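The Outlet With the Purple Panel
3/31/22

I moved into the Dellmont place in December with 4 boxes of kitchen stuff, a lamp I don't like, and what I considered a reasonable number of things that need electricity. The apartment disagreed. It was built by people who felt that two outlets ought to cover a person's needs, and they put one of those behind the radiator.

So most of my domestic life now comes down to the other one. It's the outlet on the purple panel, and yes, it's purple. The wall is white, the plug is white, the cord is white, and then there's this rectangle of grape soda in the middle of everything. I asked the rental office about it and got a form back. I filled in the form. Work order 2112, if anyone at Starklow Rentals is reading.

The cord goes straight up out of the plug and then wanders off to the left across the wall in a big lazy curve. I've tried to train it. I bought a pack of Vistik cable clips, which held for one evening and came down with a little paint attached, so now I own a cord problem and a paint problem.

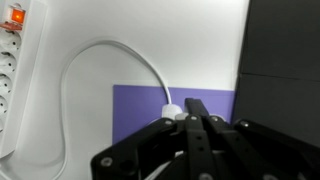 What gets plugged in, and when

The kettle goes first, before anybody is expected to have opinions. Then the lamp. The Thaler fan heater gets its turn after dinner, and I sit in the dark with warm ankles until I miss the lamp enough to swap back.

I know about power strips. I have one. It's in one of the kitchen boxes, under the waffle iron, and I'm saving that box for a weekend when I feel strong.

Meanwhile I've started looking at purple curtains, which I think means the panel is winning.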